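Purnonton Public Library: Workshop Room booking changes
Sun 11 June

1/ The Workshop Room at the Koller Street branch moves to a new booking system in September. Please read this thread before making a fall reservation.

2/ Bookings will open 5 weeks ahead. Last year the room received 473 requests, and many groups asked for the same evening hours. Each group may hold one evening booking at a time.
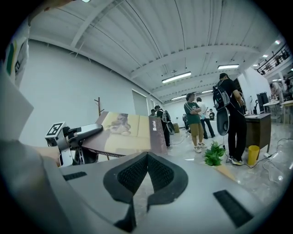
3/ Cardholders may reserve the room online or at the front desk. Groups without a library card may apply in person and should allow extra time for approval. The room is open to all kinds of hands-on activity, from sewing circles to repair sessions. Groups that bring their own equipment must take it home at closing — the library has no storage space to offer.

4/ The charge for private events will be $115 per session. Community groups on the Marnico Fund list will continue to use the room free of charge.

5/ Existing bookings through the end of August are not affected. Repeat bookings will not carry over and must be made again.

6/ Questions may be sent through the contact form on our website or left at the desk, extension 1019. Replies are sent on weekdays.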